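Endico Hand Gripper Pair - Set-up Guide
Section 4: Preparing the table and first recording

Read this section to the end before you switch on the grippers. Plan up to 26 minutes for the first set-up.

1. Choose a table that does not shake when you lean on it.
2. Spread one large sheet of plain white paper flat on the table top. Paper with lines or printing is not suitable for the first recording.
3. Take the grippers by their handles and open both fully.
4. Hold them over the paper and wait for the short tone.

Note: Small scuffs on the finger blocks do not disturb the recording. Change a finger only when it is cracked or moves on its screw.
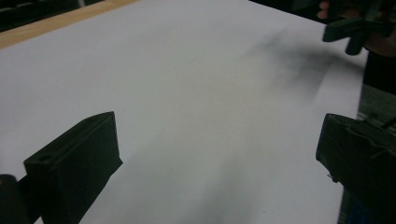 Can I use a coloured sheet in place of white?
Light grey is also accepted, but the exposure must then be set again in the Temell program, under Table.

5. If you use a lamp or another stand, put its base near the far edge of the table and lead the cable away from you.
6. Keep the middle of the paper free.
7. Close and open each gripper slowly, then press Save. The program stores 200 readings for each gripper.

Caution: Do not pull a gripper by its cable. Do not put your fingers between the jaws while the program is running.
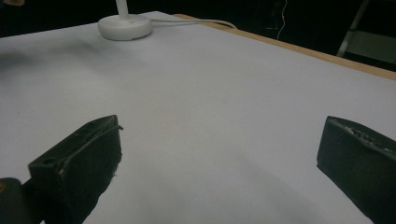 Kowalczyk wrote to us that the soft shadow of a hand had stopped the test at step 7, and that lowering the lamp did not help but moving it to the other side did. We have the same experience with lamps of the narrow type - try the other side first.

8. If the program shows code 32, clean the lens with a dry cloth and repeat from step 3.

Battery charging is explained in Section 5.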